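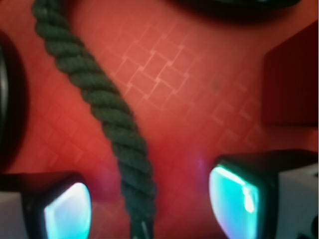 Mirken told distributors that a two-year supply term was the least it would accept, and Boros has now agreed to one.

February
By Skollonance Press Desk

Boros will supply molding resin to Mirken under a contract covering 151 product lines. Deliveries start this month from 2 warehouses.

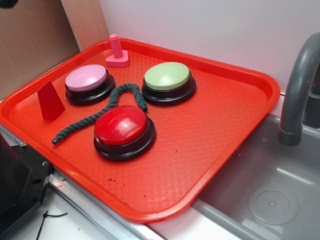 Terms of supply

Each batch ships with a test sheet listing melt flow, density and moisture content. Batches outside the agreed limits go back at the supplier's cost — freight included.
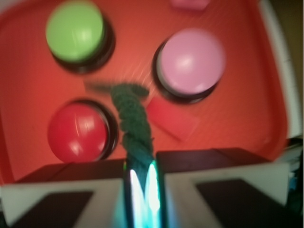 Will prices change during the term?
Prices are fixed for the first 100 days and reviewed each quarter after that.

Orders already placed keep their present terms.
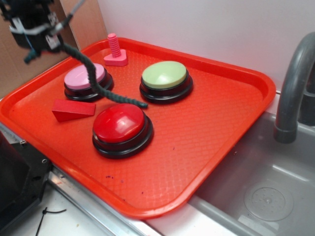
Storage rules also stay the same, and opened bags must be resealed before return to stock.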